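4.2 Release format and reader retention

The second part of the study looks at how the length of the gap between chapters affects whether readers stay with a serialised manga. Most earlier work on this question has used sales of collected volumes, which are easy to obtain but come out months after the chapters they contain. We used chapter-level reading records from Trustano, a subscription reading service, together with a survey of its members. The records cover 137 series, all of which had at least 18 chapters available when collection ended in June.

Series were sorted by their stated schedule into weekly, fortnightly and monthly groups. Where a series changed schedule part way through, we used the schedule that applied to the larger number of its chapters. Two long-running titles, Rirkano and Testongate, moved from weekly to monthly release during the collection period and are treated separately in Section 4.4. Series on an open-ended break were left out.

A reader was counted as retained if he or she opened the newest chapter before the next one was released. This is a stricter rule than the one used by the service itself, which counts any visit to the series page. It also favours monthly titles, whose readers have longer to catch up. To allow for this we ran the comparison a second time with a fixed window of seven days for every series, and the results given below are from the second run unless stated otherwise. 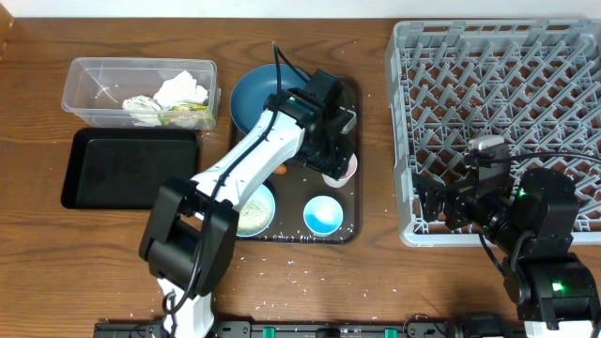 Figure 3

Weekly series kept more of their readers over the first ten chapters than either of the other groups. After that the difference became smaller, and by the eighteenth chapter the weekly and fortnightly groups could not be told apart. Monthly series lost readers early, mostly between the first and third chapters, but those who remained after the third chapter were very likely to stay. The same pattern was seen in comedy, romance and action titles. It was weaker in horror, where the monthly group was small and made up mainly of short stories with a shared setting.

The survey was answered by 1497 members. Respondents were asked to name the series they had most recently stopped reading and to give their main reason in their own words. Answers were coded by two of the authors working apart, and differences were settled by discussion. The most common reason was that the reader had forgotten what was happening in the story. Loss of interest in the main character came second. The wait between chapters was seldom given as a reason in itself, although many of those who had lost track of the plot were reading monthly series, and the two answers probably overlap.

Chapter length may account for part of the result. Monthly chapters in our sample often ran to over 40 pages, while weekly chapters were usually less than half of that. A new reader who opens a monthly series is therefore asked for more time at the start. Some publishers deal with this by dividing the first chapter into parts. Urban, a monthly crime series in the sample, was released in this way, and its early losses were closer to those of the fortnightly group. One title is not enough to show that the division was the cause.

We did not find that an anime adaptation changed the pattern once the rise in new readers had been taken into account. Adapted series gained readers while the programme was being shown, and these new readers left at much the same rate as others on the same schedule. Many of them began at the point where the adaptation had ended instead of at the first chapter, so they are missing from the early-chapter figures. Their reading is considered in the next section.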